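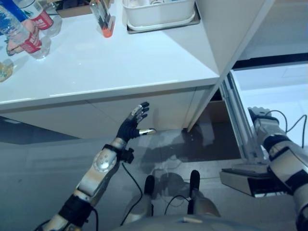

So you want to start selling your jewelry at craft fairs! I get a lot of emails about this, mostly from people who have seen my booth at the Odgate Makers Market and want to know how I got going. My first tip is always about the table, because you'll be living at it all day. Bring water (two bottles like the ones with the red labels on my white tabletop), and a holder full of pens, because customers borrow them and wander off. Everything else is below, updated September 9, 2024.

How much stock should I bring?
I took 180 pairs of earrings to my first fair and sold 14. Oops! Now I bring fewer designs and put out more of the ones people pick up.

Do I need a fancy display?
Nope. My first one was a thrift store picture frame with chicken wire stapled to the back, and I still use it. Height helps a lot though, so stack a few boxes under your tablecloth.

Where do you keep the extras?
At home, everything gets sorted by color into little zip bags, and the bags go in a drawer. 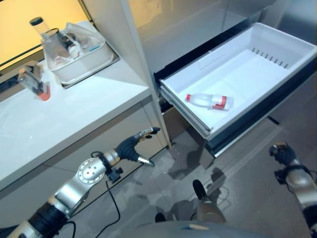
I write the price on each bag too, so when I'm packing for Zetmont the night before (always the night before, sorry) I can just grab and go.

Can I take cards?
Please do! More than half my sales are on cards now. Bring a charged battery pack, and keep some small bills for change anyway.

What if it rains?
Ask before you pay for your spot. Zetmont moves everybody indoors, but Odgate goes ahead rain or shine, so you'll want a tent and weights for all four legs.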